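Two Arms and a Table in Eltwood

Liên Tôn had the kettle on before I'd found the doorbell, and she was talking about fingers before I had my coat off.
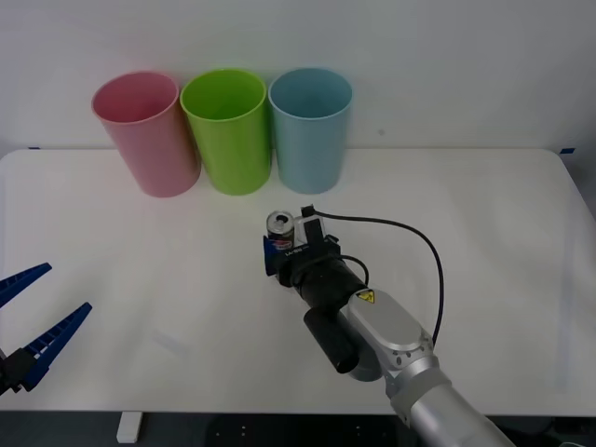
"The fingers took me longer than everything else put together," she said. "I'd file the teeth, try them, hate them, and start over. I have a whole drawer of the bad ones, if you want a souvenir!"

She shares the workshop with Thảo Triệu, who handles the wiring and, by her own cheerful account, most of the swearing. They call the project Cù, and they've been at it for 5 months, mostly after dinner.

"Liên wants it faster," Thảo told me. "I want the cable to stop catching on things — we argue about that cable the way other people argue about the thermostat."

The budget so far for bits and pieces is $670, written on the back of an envelope. In November they hope to start on dishes, the chipped ones first. "My mother's bowls stay in the house," Liên said, and poured me another cup.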